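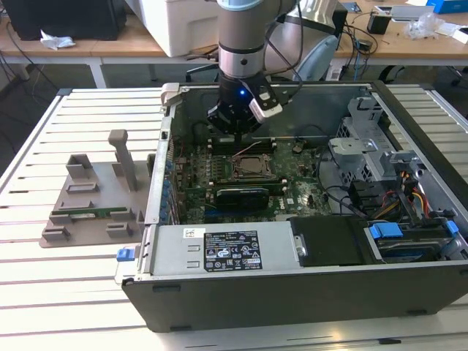
Hilkka Partanen told Thursday night's crowd, or what was left of it by nine, that she had dropped off a desktop at the Prastley transfer station in December and been charged more than she could have sold it for. Her neighbor's went in the creek, she said. She wants the fee gone.

She may get her wish. Prastley council members voted 4 to 2 to suspend the electronics drop-off fee through the end of summer and to put the town's retired office computers up for reuse before any of them go for scrap. A permanent change would need a second vote in the fall.

The fee came in last year, after the old hauling contract with Skov ran out and the new one cost more. Residents pay per item – monitors, towers, printers, all the same rate. Drop-offs fell right away. Dumping along Derance Road didn't, and road crews have been picking up old sets and cases from the ditch most weeks since the snow went.

Public works director Toivo Kiiskinen said the money side is small but real. The town took in less than it hoped from the fee and spent a good part of it sending a truck out to Derance Road. He asked for $800 to cover signs and a second locking cage at the station. Council gave it to him with no debate.

"I would rather unload it from a trunk than drag it up a bank," Kiiskinen said.

The reuse part took longer. Town hall, the library and the water office are all due for new machines this year. Under the old plan the outgoing desktops would of gone straight to the shredder, drives and all. Now the drives get pulled and destroyed and the rest is offered out – schools first, then nonprofits, then anybody with a Prastley address.

Memory and processors can be offered seperately if the machine itself is past saving. A case with a bad power supply still has parts in it people want, several speakers said. One man held up a stick of memory from his coat pocket, was asked to sit down, did.

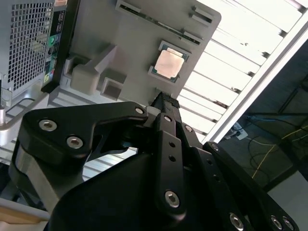

A computer processor in a light gray plastic panel.

Two members voted no. Both said they liked the reuse idea and would have backed it alone, but not with a fee holiday attached and no figure for what the holiday costs. A motion to split the two failed on a voice vote. There was some back and forth over whether it had been properly seconded. The clerk said it had.

Stonari, which holds the hauling contract now, did not send anyone. In a letter read into the record the company said it would take whatever the station collects at the current rate, but asked for notice if loads go up by much. It also asked that batteries be kept out of the bins. Laptops with swollen batteries are not to be dropped in the cage at all – hand them to the attendant.

What changes for residents:

- No fee on computers, monitors, printers and TVs once the new signs are up. Kiiskinen expects that inside of 4 weeks.
- Proof of address still needed. A utility bill works.
- Limit of 4 items per visit, same as before. Small businesses count as households for this.
- Refrigerators and air conditioners are not part of it. Those still cost what they cost.

People who already paid this year won't be getting refunds. That came up more than once. The town attorney said the fee was legal when it was collected and there's no easy way to tell who paid what, as the station didn't write names on reciepts until spring. Partanen said from the back that she had kept hers.

Also Thursday, members put off the Skov Street parking question again, approved the pool hours without changes and heard that the culvert by the ball field is going to bid. The state still has to sign off on that one.

Hours at the transfer station stay the same for now, closing at noon on holidays. The list of town computers being given away will be posted at the library and on the town website when the new ones arrive. No date for that yet, the order has been pushed back once already. Requests from schools go to Kiiskinen's office in writing. Everybody else is asked to wait for the list and not call.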